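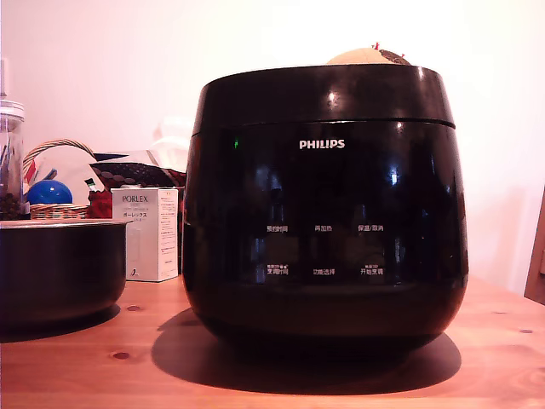
Figure 3. Tabletop with household items at the Hevthorpe site, including a rice cooker with a front control panel, a boxed product, a lidded glass jar and a wicker basket.

4.2 Equipment planning and cost allocation

The first purchasing plan for the Loldale project treated the robot arm as the main expense and everything placed in front of it as a minor supply cost. This division did not hold up once the task list had been settled. Kitchen tasks call for objects that differ in size, weight and surface, and several of these objects are appliances that must be bought, tested for electrical safety and replaced when worn. We therefore revised the budget to include a separate line for task objects and furniture, with its own approval limit and replacement schedule.

Figure 3 shows a typical arrangement. The rice cooker has a glossy black body that reflects its surroundings, and its controls are six small labels in two rows, printed in Chinese. Both features affect what must be purchased. Reflective surfaces are difficult for low-cost depth sensors, and small labels set a lower limit on camera resolution. A clear glass container such as the jar at the far left raises a related difficulty, as depth readings often pass through the wall of the container. The basket holds items of mixed shape, among them a shiny blue ball and patterned fabric, and a gripper selected only for rigid boxes would be poorly suited to it.

Two grippers were compared on this basis. The Fedum unit was quoted at $1,859 with one set of fingers. The Rees unit was quoted at $3,000 with two sets of fingers and a force sensor at the wrist. On purchase price alone the Fedum unit was preferred. When a separate force sensor, a mounting plate and spare fingers were added to its quotation, the difference between the two became small, and the Rees unit required less integration work by project staff. The Rees unit was selected.

Delivery time was considered along with price. The supplier quoted 13 weeks for the gripper, while household appliances could be obtained locally within days. Orders were placed in that sequence, and appliances were not purchased until the table height and the reach of the arm had been confirmed. A cooker that stands too far back on the table cannot be opened by an arm mounted at its front edge, whatever the quality of the gripper.

Running costs were estimated for the first year only. Of the amount set aside for task objects, 75 percent was assigned to initial purchase and the remainder to replacement. We expect glass items and fabric to be replaced most often. Staff time for cleaning and resetting the table between trials was charged to operations and does not appear in the equipment total. Sites that plan to work with real food should budget for this time separately, as it is likely to exceed the cost of the objects themselves.

Insurance and storage were covered by the host institution under existing agreements and are excluded from the comparison in Section 4.3.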